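I've run the coin collection for our children's hospice charity since January, and the first thing I asked for was a decent way to count what comes back. We ended up with the Coppens coin sorter, the tabletop one, and after a full season of tins and buckets I feel ready to say a few words about it.

First, the good part. It is quick! You pour in a tin, press the big gray button, and the coins drop into their tubes while you get on with the paperwork. Our spring drive brought back 168 tins, and two of us got through the lot in 9 hours with time for a proper lunch. The year before, it took four people the better part of a weekend (and a few sore backs, mine included).
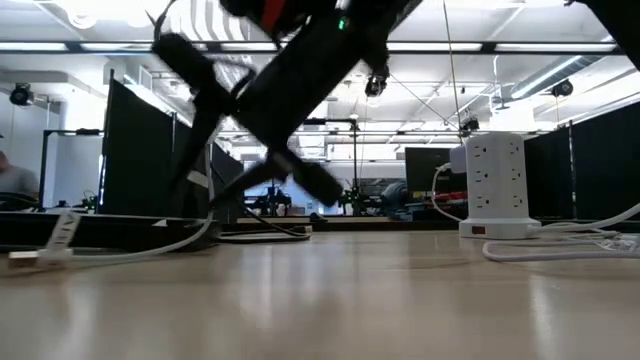
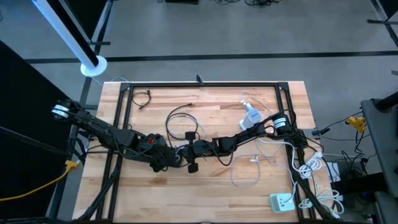 The wooden tabletop, in both photos.

Now for the grumbles, and I do have a couple. The tubes for dimes are fiddly, and if you overfill the hopper it stops and beeps at you until you clear it. Bent coins will jam it too — and you would be surprised what people drop in a charity tin. I wrote to Coppens about the jams and a very kind man named Frans Jansen sent me a little cleaning brush, free of charge, which has helped a good deal.

The display holds a running total up to 2,000 coins and then starts over, so keep a notepad beside you. Hilde Verbruggen, who does our banking, would like it to print a slip as well, but that only comes with the bigger model, and we couldn't justify the extra money when it could go to the families.

If you handle 12 tins a year, borrow one or count by hand with a cup of tea. For a group our size I'd buy it again, and I'd order spare dime tubes at the same time.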